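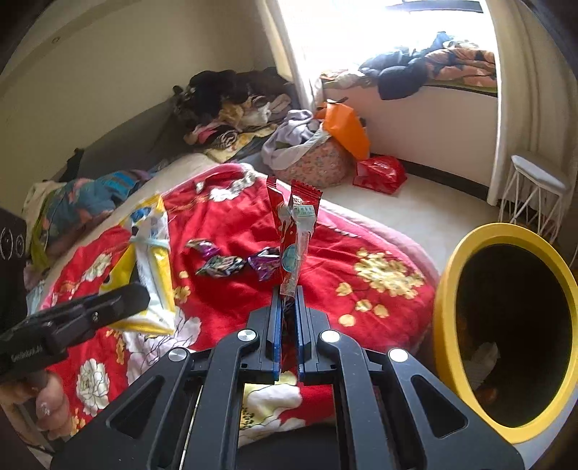 Gikstead Small Items: Tidying Subset

Version 3. Maintained by Maxence Delaunay, Hokico. Last revised in March.

Summary

This subset contains demonstrations of people picking up small packaged goods and other light household objects in furnished rooms, using hand-held grippers with two parallel fingers. It was collected to answer a narrow question: can a policy learned from hand-held demonstrations clear a bed, a sofa or a low table well enough to be left alone with the job? On present evidence it cannot. The subset is released so that others can measure how far off it is.

Contents

20 homes in Gikstead and Clernstead
41 task variants
11 object groups

The object groups are: wrapped sweets, packets and sachets, tissues, empty wrappers, carrier bags, small garments, socks, bottles, soft toys, stationery, and other. "Other" is a real group with its own labels and should not be dropped from training without checking the task list first, as several variants depend on it.

Rooms were recorded as found. Contributors were asked not to tidy beforehand and not to arrange objects for the recording. Laundry heaps, open bins, patterned bedding and strong window light are therefore common. Users who want plain backgrounds should look elsewhere.

Task definition

Each episode begins with a spoken instruction, stored as text, and ends when the contributor says "done" or abandons the attempt. The three task families are:

Pick and place. Lift one item and put it in a stated container or on a stated surface.

Sort. Separate items to be kept from items to be thrown away. A full sweet packet and an empty one belong in different places, and the instruction does not always say which is which.

Clear. Remove everything from a surface except what normally lives there. Pillows and blankets stay on a bed. Food packaging does not.

Annotation

Grasp start and release are marked by hand. Each grasp has one of four outcomes: held, slipped, crushed, missed. A packet counts as crushed if its contents are visibly deformed or a seam has opened. Creasing of empty film is not counted.

Instructions were written by the contributors in their own words and have been corrected only for spelling. Some are ambiguous. "Put the sweets away" occurs in homes with two or more plausible places for sweets, and we kept whichever the contributor chose. A second annotator reviewed all Sort episodes. Disagreements are kept in the field labelled "contested" and were not resolved by vote.

Baseline

The baseline policy, Ki, was trained on the whole subset apart from three held-out homes and run on a fixed arm with matching fingers. Findings, in order of how much trouble they caused:

Thin wrappers lying flat on bedding. The fingers close on fabric as often as on the wrapper, and the blanket comes up with it. People solve this by pinching at a shallow angle and dragging slightly. Ki reproduces the angle but starts the drag too late.

Shiny foil. Position estimates drift under window light. Drawing the curtains helped; so did a second viewpoint – neither is a fair requirement to place on a household.

Printed bedding. Large floral patterns produced false detections, mostly of tissues and pale wrappers. This fell after the second round of training but remains the main cause of empty grasps.

Upright packets. These are the strongest case. A packet held near its lower end between parallel fingers stays put during transport, and Ki handles it reliably in homes it has not seen.

Deciding what is rubbish. Poor throughout. Ki discards unopened sweets and keeps scraps of film. We regard this as the actual obstacle to unattended use, ahead of any grasping fault.

Fitness for use

Suitable for: grasp learning on light, flexible packaging; studies of clutter; evaluation of sorting under vague instructions.

Unsuitable for: claims about whole-room tidying. Episodes cover one surface at a time and there is no navigation between rooms. Folding is also absent. Garments are moved to a basket or a chair and left there in whatever shape they land.

Known problems

Finger opening is missing from a small number of Clear episodes, where the log stopped before the recording did. These carry the flag "width_gap".

Bins are labelled as containers even when full. A place action into a full bin may be marked as a success although the item later slid off.

Left-hand and right-hand devices were swapped in the logs for one Clernstead home. Corrected in version 3, but copies of version 2 still circulate.

Privacy

Faces, post and screens were masked before release. Hands were not. Contributors may withdraw a recording by writing to Hokico with the home code given on their consent form, and it will be left out of the next version.

Changes since version 2

Added the Sort family. Split "wrappers" into wrapped sweets and empty wrappers. Rewrote the definition of crushed. Removed one home at the contributor's request and replaced it with another in the same town.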